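Maltura Cabinet Set – README

Simulated pick, place and open/close episodes in kitchens and storage furniture. Data card and notes in one file, sorry, will split it when there's time.

Maintained by Zoia Maksymiv (scenes, rendering) and Ryota Sugiyama (teleop, export). Questions to either of us, Ryota is quicker.

Status

Second release. Format is stable, labels are not. If you trained on the first release do not mix the two, the gripper channel changed sign.

What's in it

606 episodes, all simulated, no real robot footage. 87 furniture layouts. Every layout has at least one open compartment the arm can reach into, most have a drawer as well. Two camera streams per episode, one fixed over the shoulder and one on the wrist. Both saved at 30 frames per second.

Tasks:
– put object in cubby
– take object out of cubby
– open drawer, close drawer
– move object from one shelf to another
– look only (arm moves to a viewpoint and stops, no contact)

Look only was added late. It started as a debugging task for the wrist camera and we kept it because the policy kept reaching into compartments with nothing in them. Needed examples where the right answer is "nothing here, back out". Those episodes are short.

How the examples are collected

Operator drives the simulated arm with a hand controller. Simulator is Pitalwood, our own fork, physics settings in the config folder. The operator sees both streams side by side and a one line instruction. No other state is shown to them, no object poses, no depth. We want people solving it from the same pixels the policy gets.

Each episode ends when the operator presses done or the clock runs out. Timeouts are kept, marked success = false. Don't throw them out blindly, plenty of them are fine up to the last few seconds.

Wrist views in the cubby layouts are often nearly all wood. Pale oak back, pale oak side, darker walnut-brown bottom, and whatever stands next to it. Empty compartment below, no gripper in view either, so the only things to hold on to are the seams and the corner where the three boards meet.
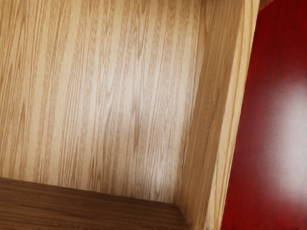
PREMDALE, October

Wrist camera notes, moved here from the old log because people kept asking.

Grain is the problem. The back panel and side panel share the same light oak, and an early encoder matched on the streaks and lost track of which board it was looking at. Fix was on the scene side: grain direction now follows the board, bottoms are a different wood tone in a share of the layouts, and texture offset is randomised per board. Helped a lot on the corner-finding probe. Did not help on the white laminate layouts, those have no grain to begin with.

Red gloss neighbor. Several layouts put a shiny deep red surface right beside the cubby. The soft white-pink highlight on it got labeled as an object by the auto-labeler, more than once. Zoia went through the red layouts by hand and cleared the false boxes. If you find one we missed send the episode id and the frame number, not a screenshot please.

Tilt. Wrist frames are not leveled. Seams slope, side panels lean, and that's how they come out of the camera. We tried rotating everything upright in the export and it hurt, the policy then had no clue where the wrist was. Raw orientation it is. The wrist pose is in the state file if you want to do your own rotation.

Shadows. Light position is drawn once per episode and then fixed. Dark bottom boards can go nearly black towards the edges. No brightness correction applied.

Episode folder layout

meta – task name, layout id, operator code, success flag, instruction text
wrist – wrist frames
shoulder – shoulder frames
state – joint angles, gripper opening, wrist pose, one row per frame
events – contact start and stop, drawer position if there is a drawer

Row numbers in state line up with frame numbers in both streams. If they don't, the episode is broken, tell us.

Instruction text

Written by the operators before the run, from a short prompt list. Spelling not fixed. Some people write "cubby", some "shelf hole", one writes "the box bit". Left as is on purpose, real users will not say "compartment" either.

Splits

Split by layout, not by episode. A layout in test never shows up in train, same goes for its texture seed. Please keep it that way if you make your own split. We did it by episode once and the scores were lovely and meant nothing.

Baseline

The small policy we call Inga is trained on the train split only. Weights and config are in the baseline folder. It's there so you can check that your loader works, please don't cite it as a strong result. Drawer closing is good, cubby placing is so-so, shelf to shelf is bad.

Known issues

– Drawer handles clip through the front in a few layouts. Contact events still right.
– Gripper opening is logged before smoothing, so it looks jumpy. Smooth it yourself.
– Look only episodes have an empty events file. Empty, not missing. Loader in the first release crashed on this, fixed now.
– Object names not consistent, "mug" and "cup" are the same mesh.
– Shoulder stream sometimes starts one frame late. The first frame is then doubled so the count matches.
– Some success flags on shelf to shelf are too generous, object is on the right shelf but lying on its side. Ryota is re-checking thsoe.

Not good for

Anything with soft objects. Anything with people in view, there are none. Depth learning, we did not export depth and don't plan to. Judging how a real arm will do in a real kitchen, we have not tested that transfer at all.

Adding episodes

Use the collection script, not your own recorder, else the timestamps drift. Run the checker before sending. It opens every episode, compares counts, and flags any wrist stream where the picture does not change for a long stretch – usually a frozen renderer, but look only can trigger it too, so look before deleteing.

New layouts go to Zoia first. She wants the scene file and one wrist render per open compartment, empty, arm at the default viewpoint.

Changes since first release

Gripper sign flipped, open is now positive. Look only task added. Grain direction per board. Red layouts re-labeled. Old split files removed, don't go looking for them.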